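Über uns

Die Robotik-AG Brimbridge ist eine freie Arbeitsgruppe an unserer Schule. Wir treffen uns zweimal in der Woche um 16 Uhr, im Moment mit 20 Mitgliedern aus allen Klassen ab der achten. Gegründet wurde die AG von Ferdinand Bühler, der auch heute noch den Schlüssel vom Werkraum hat. Für die Programmierung ist Soledad Ibarra zuständig.

Unser aktuelles Projekt heißt Draltent. Darin lernen wir, wie man einen Greifer zuerst in der Simulation steuert, aus der Sicht einer Kamera mit sehr weitem Winkel.
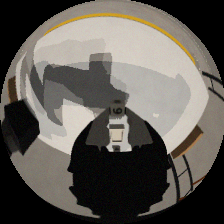 Für viele ist das am Anfang ungewohnt, denn gerade Kanten werden in dieser Ansicht krumm und man schätzt die Entfernungen falsch. Wir üben deshalb in kleinen Gruppen – eine Person steuert, die andere schreibt das Protokoll. Über 50 solche Protokolle liegen schon in unserem Ordner, und neue Mitglieder lesen sie gern als Erstes. Noman Kazmi hat dazu eine kurze Anleitung geschrieben, die wir jedes Schuljahr verbessern.

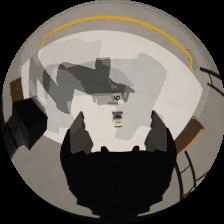

Im Juni fahren wir wieder zum Schülerwettbewerb Pumero. Letztes Mal haben wir 54 Punkte bekommen, und die Jury hat besonders unsere Dokumentation gelobt. Darüber haben wir uns sehr gefreut.

Wer mitmachen möchte, braucht keine Vorkenntnisse. Bitte einfach im Werkraum vorbeikommen oder Catriona Gillies im Sekretariat ansprechen.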